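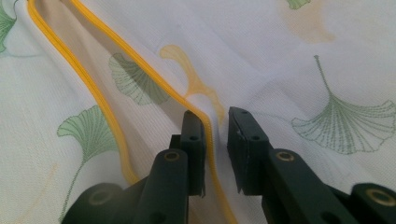
**How often should a lifted truck have its wheel alignment rechecked?** At 200 miles after the kit goes on, then again at the first oil change, and after that on the same schedule as a stock truck unless the tyres say otherwise.

## 4. Alignment drift after suspension lifts

### 4.1 What we wanted to know

Workshops give very different advice on this. Some align once on the day of fitting and never again. Some ask the owner back after a week. The fitting sheets packed with the kits are vague – "recheck after settling" is the usual wording, with no mileage given. We wanted a mileage.

The question matters most for trucks with independent front suspension, where a change in ride height moves camber and toe together. On solid axle trucks camber is more or less fixed by the axle, so there toe and caster were the numbers we followed.

### 4.2 Trucks and kits

The sample was 213 trucks, all lifted at one of two independent garages, Soliman and Kumar. Both garages use the same make of alignment rack, calibrated in April before the first truck came in. Two kits were fitted: the Burnance spacer kit and the Skuslow full kit with replacement upper arms. Choice of kit was the owner's, so this is not a randomised comparison and should not be read as one. Owners who tow went mostly for the Skuslow. Owners who wanted the look and a bigger tyre went mostly for the Burnance.

Left out: any truck with previous crash repair to the front end, any truck with worn ball joints at intake, and trucks on airbags. Trucks with a levelling kit already fitted were kept in if the old parts came off completely.

### 4.3 Measurements

Each truck was measured four times. Before the lift, straight after the lift and alignment, at 200 miles, and at the first oil change. Camber, caster and toe, both sides, plus ride height from hub centre to arch lip. Tyre pressures set cold to the door plate, or to the tyre maker's figure where the size had changed. Fuel level noted but not corrected for. Steering wheel locked straight with the usual clamp.

The same technician did all four measurements on a given truck wherever the rota allowed. Where it didn't, the second technician repeated the set twice and we took the mean. Yasmine Kabbaj checked the printouts against the spreadsheet and found a run of entries at Kumar where left and right had been swapped. These were corrected from the paper copies before any analysis. Over the whole study we logged 1,187 rack readings, counting repeats.

Bolt torque was checked at the 200 mile visit, before the truck was driven on to the rack. Any bolt that moved was marked with paint pen and noted. Alignment readings were then taken as found, then corrected, then taken again. Only the as found readings are used below.

### 4.4 Results

Ride height dropped between fitting and 200 miles on most trucks and hardly changed after that. This held for both kits. The drop was larger at the front than the rear, and larger on trucks carrying a steel bumper or winch.

Toe followed ride height. Trucks that had settled most had moved furthest out of spec, nearly always towards toe-in or toe-out in the direction you would expect from the position of the steering rack. At the 200 mile visit 40 trucks were far enough out that the garage would have advised correction even with no complaint from the owner. Few of those owners had noticed a pull. Several had noticed the steering wheel sitting off centre and put it down to camber in the road.

Camber moved less. On the Skuslow trucks it stayed close to the fitted setting. On the Burnance trucks it drifted more, but the standard upper arms leave less adjustment to begin with, so many of these left the garage near one end of the range. We can't seperate the two effects with this sample.

Caster was the steadiest of the three. No pattern by kit, garage or tyre size.

Between 200 miles and the first oil change, very little. Trucks corrected at 200 miles stayed put. The exceptions were trucks used hard off road in between, and in most of these a cam bolt had slipped – visible as a bright witness mark beside the washer. Retorquing and realigning fixed the reading on the day. Whether it stays fixed we don't know.

### 4.5 Loose bolts

Worth its own paragraph. Loose bolts turned up at both garages and on both kits, mainly at the lower control arm and mainly where the bolt had been torqued with the wheels hanging. The fitting sheets ask for final torque at ride height. Soliman had already moved to doing this with the truck sat on the rack, and had fewer loose bolts as a result, or so it seems – the numbers are small and the two garages see diffrent customers.

### 4.6 Limits

Two garages, one region, mostly tarmac miles. Tyre wear was not measured, only noted by eye, so we make no claim on how much tyre life an early recheck saves. Owners who skipped the 200 mile visit were phoned once and then dropped, and these may well be the harder users. Lifts over four inches barely feature. Rear alignment was recorded but is not reported here, nearly all the trucks having a solid rear axle on leaf springs.

Owner mileage came from the dash and wasn't corrected for tyre size. On trucks that went up in tyre diameter the true distance is a bit more than shown. Small enough to ignore at 200 miles, less so by the oil change.

Section 5 takes the same trucks and looks at headlamp aim.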